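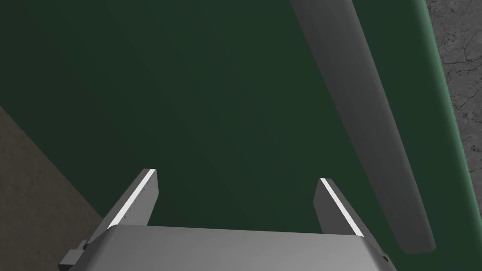 Painting a door dark green (quick version)

Posted Tuesday, November 13, 2018 by Jacobus Baloyi

Got asked for this three times since the hallway post so writing it up fast. Works for interior doors, closet doors, cupboard fronts, any big flat thing. Dark green is harder than white. Shows every drip and every hair. Still worth it.

What you need

Primer, tinted gray. Ask at the counter, they'll do it free mostly.
Paint. I used Pelar satin in the darkest green they had.
Sandpaper, 120 and 220.
Foam roller, the four inch one. Spare sleeves.
One decent angled brush. Mine's a Camenzind, had it for years.
Degreaser, rags, screwdriver, two sawhorses, old sheet.

Take it down

Yes, take it off the hinges. I've done it hanging and had runs on every one of them. Pull the bottom hinge pin first, then the top, have somebody hold the door. Bag the screws and write which door on the bag. Our house is from 1878 and no two hinges match, so if I skip the bag I pay for it later.

Handle comes off too. Don't tape around it. Takes two minutes with a screwdriver.

Clean, then sand

Clean first. If you sand over grease you just push it in. Degreaser, wipe, clean water, wipe again, let it dry properly. Kitchen doors get done twice, specially round where hands go.

Then 120 all over, just enough to kill the shine. Fill dents, let the filler go hard, sand flat. Vacuum. Damp rag. If the house is old and so is the paint, get a lead test kit before you do any of this. Positive = stop and call a pro.

Prime

Gray primer under dark green. White primer under dark green means you'll be there all week. One coat, thin, roller for the flats and brush for the edges. Leave it overnight. Next morning go over it lightly with 220 and wipe off the dust.

First coat will look terrible

It does. Patchy, streaky, kind of swampy. Keep going. Edges first with the brush, then the face with the roller, top to bottom, and don't go back over a bit that's started to set. That is where the bands come from. Angle a lamp low across the surface while you work so you catch drips early.

I set a timer for 40 minutes and went to do something else, then checked the edges for drips. Not recoating time, just drips. Recoating time is on the can, go by that. Mine said 4 hours and I gave it longer as the garage was cold.

Second coat, same again. Third if you can still see gray. Rounded edges need the extra one more than the face does, paint pulls thin off a curve. Wrap the roller in plastic wrap between coats, saves washing it out.

Put it back together 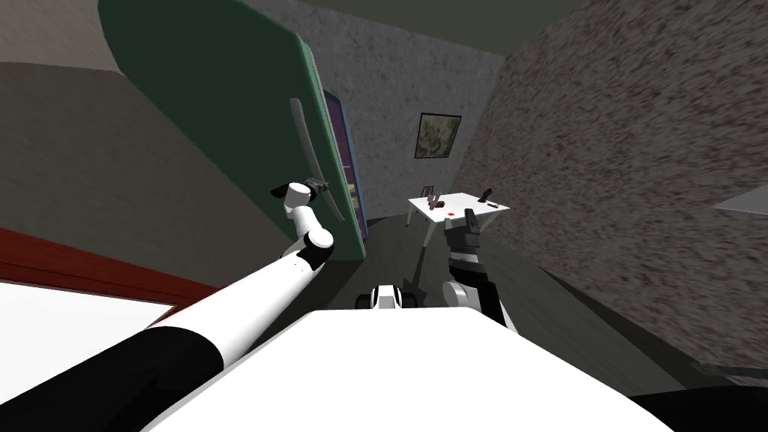

Handles go on last, and not the same day. Paint that's dry to touch will still stick to a metal plate and then tear when you move it, ask me how I know. Give it three days if you can stand having no handle. As for which handle, brass gets suggested everywhere and it's fine, a bit much in a small room. I like plain gray. A curved gray handle on a big green panel, like the one here, looks calm and you can find it in the dark. A white table across the room does no harm either, green that deep wants something pale near it. Black handles I tried and they dissapeared completely.

Screw in by hand, no drill. Snug, then stop.

Rehang with the top hinge first, pin in loose, then bottom, then tap both home. If it sticks its nearly always the latch side edge, where the coats built up. Quick pass with 220, touch up with a small brush.

Odds and ends

Leftover paint in a jam jar, label on it, lid tight. You will need it by March.

No cleaning sprays for a few weeks. Dry cloth only.

Marks on dark satin: damp microfiber and go easy, scrubbing leaves a shiny patch.

Somebody asked about chalk paint. Haven't tried it on a door. Wax near a toddler, no thanks.

Closet doors next, same green, probably after the holidays.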